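Thread on the new English edition of Sølve Strömberg's Westerberg, out from Cadent in January. Notes on the text and the translation, mostly for people who own the older version and are wondering whether to replace it.
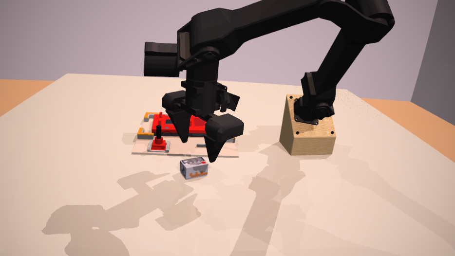 The novel has 44 chapters. The first English edition printed 43. Chapter 16, the letter from the glove merchant to his brother, was dropped and its one necessary fact (the debt) moved into a footnote. Edvin Engström's new translation puts it back.

The restored chapter is short and slow. It also fixes the date of the fire, which readers of the old version had to guess. If you ever thought Marta's return came a year too early, this is why.

Plot, briefly: a ferry town, 1871. A widow inherits half of a tannery and the whole of a lawsuit. Her late husband's partner wants both. The suit runs the length of the book and is settled offstage in one sentence.

On tense. Strömberg shifts to the present whenever a legal document is being read aloud. The old translation smoothed this into the past. Engström keeps the shifts, including the awkward one at the end of chapter 9 where a single paragraph changes tense twice.

On names. The old edition turned the ferry, Jirketti, into "the Margaret." Engström leaves it alone. He also keeps the honorifics, with no glossary. Most can be worked out. "Lagman" can't, and I would have taken a note there.

Dialogue is set with dashes, as in the original – no quotation marks anywhere. In the courtroom chapters it is sometimes hard to tell who is speaking. I checked two of these against the Swedish and it is equally hard there.

The afterword by Eilif Torvik covers the manuscript history and is useful up to the point where he compares the book to Flencombe. The two share a lawsuit and a river. I don't think the comparison holds beyond that.

Errors: the partner's age is given as 43 in chapter 2 and 44 in chapter 5, with no birthday between them. Same in the Swedish. The map has the customs house on the wrong bank – that one is new to this edition.

Physical book: sewn paperback, nearly 200 pages longer than the old one. Most of that is larger type. Margins are decent. The running heads give part titles only, so finding a chapter means going back to the contents page.

If you have the old edition and liked it, chapter 16 and the tenses are the reasons to buy again. If you gave up on it during the lawsuit, the lawsuit is still there and slightly longer.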